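From: Firouzeh Parsa
To: plermont-clocks list
Date: 2020-07-02
Subject: Re: [plermont-clocks] striking side slow after cleaning

Dehghan wrote:
> I finally got the Lilanau back together after its long rest in pieces.
> It keeps good time now but the strike is so sluggish. Twelve takes
> forever, and last night it gave up at 11 and just hummed at me.
> I oiled everything I could reach. Should I hang a heavier weight on
> that side? My uncle always did.

Hi Dehghan, hi everyone,

Please don't add weight yet! I did exactly that with my first Lilanau and all it got me was a worn pivot and a very loud noise in the hallway at three in the morning. The weight it came with is plenty if the train is free.

What worries me in your note is "I oiled everything I could reach." I used to do the same (I think we all start that way, it feels like being kind to the thing). But the wheel teeth and the leaves of the pinions should be left dry. Oil there picks up dust and turns into a sort of gray paste, and the strike train suffers first because it has to get moving from a standstill every hour. A tiny drop in each pivot hole is all you want. My bottle has lasted me 60 clocks and it's still half full.

So I'd take the strike side out again, peg the holes until the wood comes out clean, and put it back with no oil at all. Spin it by hand. If it coasts to a stop and even rocks back a hair, you're fine. If it just quits, look at the fly - the little fan at the end. On the Lilanau the spring on it is often set way too tight.

For laying out parts I like something dark and plain, with enough room that small pieces don't end up in my sleeve.
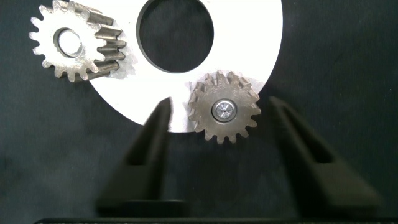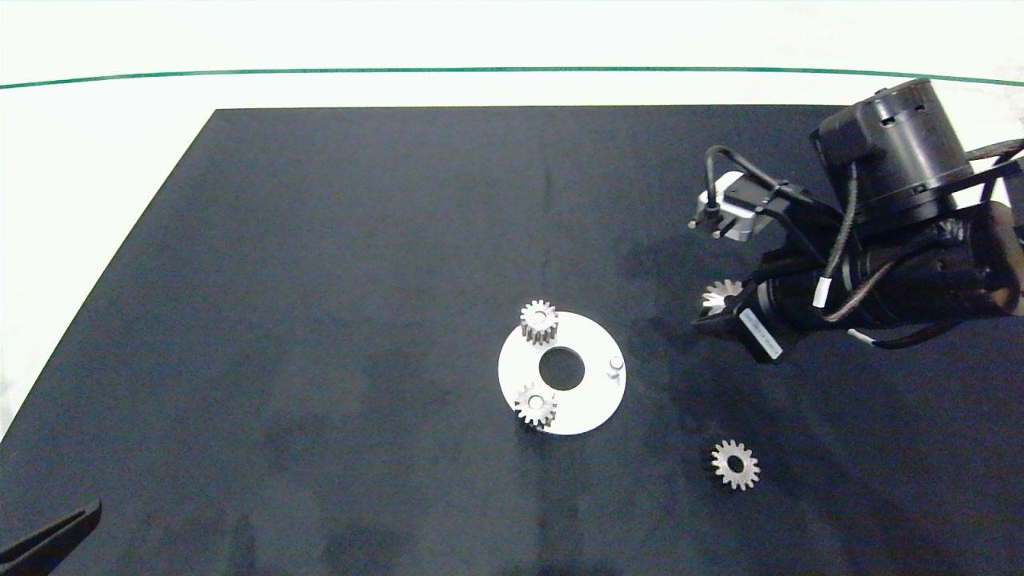
And do mark which arbor goes where before you pull the plates apart. I once spent a whole October evening swapping two that looked the same to me until I put a caliper on them. My husband had gone to bed and come back down for breakfast, that's how long it took.

Oh, and for whoever asked about the Drallarlow catalog: yes, I have the old one, all 198 pages, and I'm happy to scan the striking section. Page 20 is missing, the previous owner seems to have cut it out. If anybody has that page I'd love a copy.

Let me know how the spin test goes, and which way the fly spring is bent.

Firouzeh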